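Kitchen Tips: Can a Machine Do It Yet?
By Silvana Godoy
2024-09-20

Many readers write to me with the same wish: to press a button and find the kitchen done. I follow the subject with much interest, and I also clean my own oven, so I try to be fair to both sides. These are the chores I am asked about most, with what I would leave to a machine today and what I would keep for my own hands.

Floors
Yes, with preparation. A robot vacuum does the crumbs under the table very well if you lift the chairs first. Pick up cords and the fringe of the rug. Empty the dust box after every run, and cut the hair from the brush with small scissors.

Dishes
The dishwasher is the best kitchen robot we have, only we stopped calling it so. Loading it is still our work. Scrape the plates but do not rinse them much, put the bowls at an angle, and keep wood and good knives out. Kelly Arruda asked me if an arm can load it for her. In a laboratory, slowly, yes. At home after a dinner of stew, I would wait.

Wiping the counter
Not yet. Spreading water over a flat surface is easy for a machine, but to notice the dried drop of honey and stay on it is harder. Put a warm wet cloth on the spot for two minutes and it comes away without scraping.

Small appliances and the things around them
Here the progress is bigger than I expected in July, when I last wrote on this. Robots with two hands now practice with ordinary kitchen objects, very often in a computer simulation before they touch a real table. Holding one small thing in one hand while the other hand stays free near the appliance is the kind of work they are given.

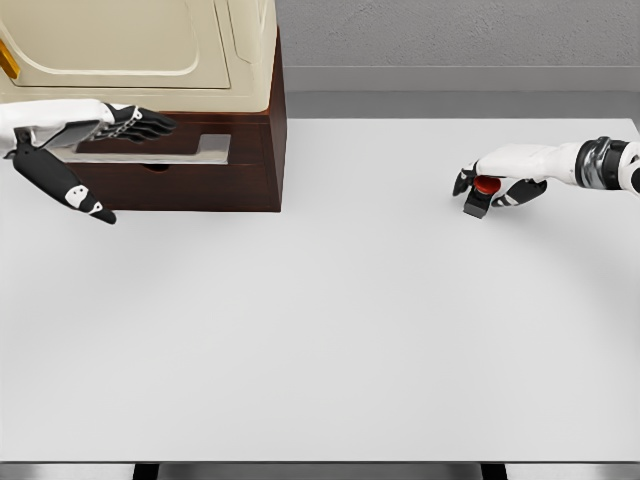
What you can learn from it for your own counter
Leave free space. A hand, of any kind, needs room to come in from the side. I keep the front of my toaster oven clear and pull out the crumb tray once a week - always cold and unplugged. Tap it over the bin, wash it with dish soap, and dry it fully before you slide it back.

Folding towels
Almost. Machines can fold a towel that is square and flat. A fitted sheet they do as badly as I do. Fouad Sqalli puts the folded sheet set inside its own pillowcase, and I have copied him.

Taking out the trash
No. Tie the bag before it is full, and keep the spare bags on the bottom of the bin.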